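Linkage gripper vs. parallel jaw for picking out of cups, in sim first

drostside_rig
2026-06-25
We have to pick a gripper before November and I'd like to get most of the comparison done in simulation. The task is taking small parts out of an open container, mostly tumblers and short jars. The two candidates are a two-finger linkage gripper, the usual black kind with the open bars, and the Mulder parallel jaw. Same arm for both, same controller, same grasp planner.

So far I have 300 trials on each. The linkage gripper failed 20 of them and the parallel jaw failed 2. I didn't expect a gap that size. Nearly all the linkage failures are contact with the rim on the way down. Has anyone run the same thing on hardware?

Teun De Graaf
We did this at Winemley last year with real cups. The parallel jaw did better for us too, but nowhere near that much better. What opening width are you approaching with? The tips on a linkage gripper swing in an arc, so if you come in fully open you need more room than the object does. Close to object width plus a little before you descend.

drostside_rig
Fully open on both. That could be most of it.

kettle_py
It's most of it. You aren't comparing grippers, you're comparing default approach widths. Fix that before you post failure counts.

drostside_rig
Fair. I'll rerun. I still think the counts say something, as the planner is what we'd ship with and it uses full open unless told otherwise.

Teun De Graaf
I'd disagree with that. A planner default takes five minutes to change. A gripper you bought is on your arm for years.

hollowshaft
Also check your collision meshes. If the tumbler is a convex hull then there is no inside and you are measuring nonsense. I lost a week to that in Retasura before someone pointed out the convex decomposition setting.

drostside_rig
Walls and floor of the cup are separate pieces, so the inside is open. I checked that one early. Reran overnight with the preshaped approach, 348 trials this time because I added a few cup poses near the corner of the reach. Rim contacts are way down. What's left is mostly slips on the lift. The test layout has a carton and a can standing on the same table so the planner has something to route around.

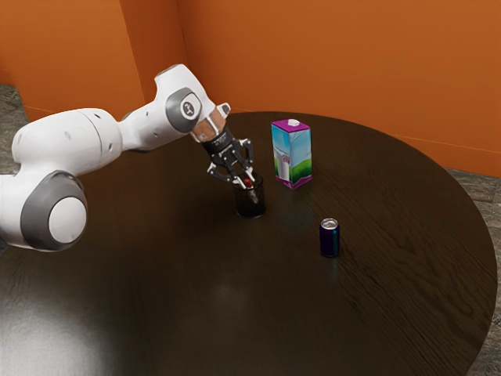

Does the fingertip arc still matter once you preshape the opening?

It matters for the last bit of closing. The tips on most linkage grippers move a little along the approach axis as they close, so the wrist has to move with them to keep the tips at the same depth. On a parallel jaw you can leave the wrist where it is.

kettle_py
Depends on the model. Some linkages stay close to parallel through most of the stroke. Look at the drawing before you add compensation for it.

hollowshaft
Agree with kettle. And slips on the lift in sim are friction settings until proven otherwise. I wouldn't pick a gripper on those.

drostside_rig
Friction is the same on both sets of pads, which is probably wrong for the real ones. I'll sweep it and post the numbers for both grippers together.

Teun De Graaf
Post the pad stiffness too if you have it.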